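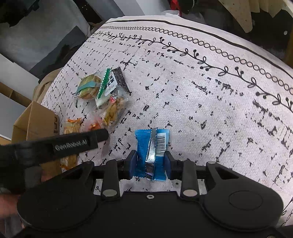 *Fig. 1. Snack packet, blue wrapper, barcode on the centre strip.*

**Clilstead Site: Packaging and Stores Meeting, December**

Chair: Lacey Crabtree
Apologies: Dallum depot

**1. Minutes of the previous meeting**
Agreed with one correction: item 4 should read "outer case", not "inner case".

**2. Barcode read failures**
2.1 Stores recorded 51 failed reads at goods-in over the period. Most were on flow-wrapped lines where the code is printed across or close to the back seal.
2.2 Zonum has proposed moving the code to the front panel. The artwork change would apply from the next print run. Existing film will be used up first.
2.3 The Lu scanners were set to a single pass. Stores has changed this to 3 passes on one bay and will report the difference.
**Action:** Stores to supply read logs by line. Chair to reply to Zonum on artwork.

**3. Outer cases**
3.1 Cases stacked 10 high showed crushing at the bottom layer. The limit is reduced to 8 until new board is approved.
3.2 Dallum asked in writing whether the limit applies to part pallets. It does.
**Action:** Warehouse to amend the stacking card and remove old copies from the bays.

**4. Shelf-life coding**
4.1 The date coder on the second line prints faintly after a ribbon change. Engineering suspects head pressure. No product has been held.
4.2 Operators are to check the first pack after each change and sign the line sheet.
**Action:** Engineering to check head pressure and report back.

**5. Returns**
Almost all returns from Dallum now arrive with the correct form. The remainder are booked in under the general code, which makes them hard to trace. Carried forward.

**6. Any other business**
The label printer in the stores office needs a new roller. Order to be raised by Stores.

Next meeting: same room, 10 a.m. Date to be circulated by the Chair.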